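Ticket 2000-194: Enrolment portal drops placement hours for health careers students
Status: Resolved, monitoring
Reported by: Melaniia Lytvynenko, program coordinator, Hirkura Health Careers Program
Assigned to: Zeyu Yu

Issue
Volunteer hours logged by high school students at the Lei Street long-term care centre show in the student view but not in the coordinator's summary. Affects 15 students in the spring intake. Certificates can't be issued while the summary total is under the minimum.

Steps to reproduce
Log in as coordinator. Open Placements, then Hours by Site. Choose Lei Street. Total reads 0 for each affected student. The same students' own pages show the correct entries.

First response (Z. Yu)
Cleared the report cache and re-ran the summary. No change. Entries are in the database with the correct student numbers. Other sites report normally. 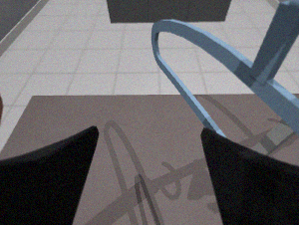 Page last changed: 8 February 2025

Second response (Z. Yu)
Compared site codes. Lei Street was re-registered in Flelteo under a new code when the centre renewed its placement agreement. The summary report still filters on the old one. Student pages don't filter by site, so they were not affected.

Comment (M. Lytvynenko)
Xiaoyan Fan supervises at the centre and has signed paper sheets for all of them. Do the students need to re-enter anything? Seven are applying to nursing programs and need the letter.

Third response (Z. Yu)
No re-entry. Please keep the paper sheets until the ticket is closed.

Fix
Old and new codes mapped to one site record. Summary rebuilt overnight. Jianguo Luo checked the totals against the signed sheets: 14 match. One student's sheet has a shift at the blood donor clinic entered under Lei Street. Moved to the correct site by hand.

Outstanding
The export to Rilo still prints the old site name in the certificate footer. Logged separately, assigned to Xiaoqing Tang. Review in April, before the next intake is loaded.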